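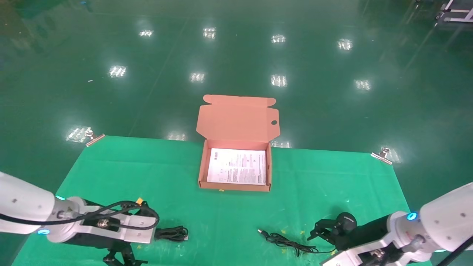

# Le kit de reliure Plistano, de chez Drestia : mon avis après un hiver de carnets

Je voulais apprendre à relier depuis des années, depuis qu'une voisine m'avait offert un petit cahier cousu à la main dans lequel je n'ai jamais osé écrire (il est toujours dans le tiroir, tout blanc, et je le sors de temps en temps pour regarder les coutures). J'ai donc fini par commander le kit Plistano, vendu 45 euros sur le site de Drestia, et j'ai passé avec lui une bonne partie de mes soirées d'hiver.

## La notice

Commençons par ce qui fâche un peu. La notice tient sur une feuille blanche imprimée très serré, en petites colonnes, avec quelques pictogrammes. Je l'ai lue à la loupe, sous la lampe de la cuisine, en me demandant qui avait choisi une taille pareille ! Le texte en lui-même est pourtant bien fait, clair, sans jargon inutile, et l'explication du point de chaînette est la meilleure que j'aie trouvée. Imprimez-la en plus grand si vous avez un scanner — vous me remercierez au troisième cahier, quand il faut passer l'aiguille derrière le point précédent et qu'on ne sait plus trop lequel c'était.

## Les outils

Le plioir est en os, bien poli, agréable en main. Je m'en sers maintenant pour tout, y compris pour plier les lettres de la mutuelle. Le poinçon m'a davantage partagée : la pointe est fine et pique net, mais le manche est court et j'ai les doigts un peu raides le soir, si bien que percer six cahiers à la suite me laisse une marque rouge dans la paume. Une amie m'a prêté son poinçon Ragnarsson, plus lourd, vendu seul à 29 euros, et je dois reconnaître que le confort n'est pas le même. Si vous comptez relier souvent, prévoyez cet achat tôt ou tard.

Le fil de lin est ciré juste comme il faut. Il ne s'effiloche pas, il glisse bien, et surtout il tient le nœud. Les aiguilles sont à bout rond, solides, rien à redire. Quant à la colle, je l'ai trouvée trop liquide pour la couvrure, elle a fait gondoler ma première page de garde et j'en ai été bien contrariée. J'ai pris depuis un pot de Zakarer, nettement plus épaisse, et les gardes restent plates à condition de laisser le carnet sous presse toute la nuit (ma presse, ce sont deux planches à découper et un dictionnaire).

## Le papier et les cartons

Le kit comprend 60 feuilles d'un papier crème un peu grenu, que j'adore. L'encre de mon stylo-plume n'y bave pas et ne traverse presque jamais. Faites quand même attention au sens des fibres avant de plier : la notice en parle dans un coin, en une ligne, alors que tout le reste en dépend. J'ai plié mes premiers cahiers à contresens et le carnet refusait de rester ouvert.

Les cartons de couverture sont rigides, coupés bien d'équerre. La toile, en revanche, est livrée au plus juste. Mesurez deux fois, coupez une fois, et gardez les chutes pour renforcer les coins.

## Alors, faut-il l'acheter ?

Pour débuter, oui, et de bon cœur. On peut bien sûr réunir le matériel soi-même, j'ai fait le calcul par curiosité et j'arrivais à 43 euros sans la toile, après avoir couru trois boutiques. Le Plistano m'a évité ces détours et m'a donné envie de continuer, ce qui compte beaucoup quand on apprend toute seule chez soi. J'ai offert deux carnets à Noël, un troisième me sert pour les semis, et le quatrième attend les vacances de juillet.

J'enlève une étoile pour la colle, une demie pour la taille des caractères. Drestia vend aussi une recharge de papier, que j'ai commandée hier soir dans la version ivoire.

**Ma note : 3,5 sur 5**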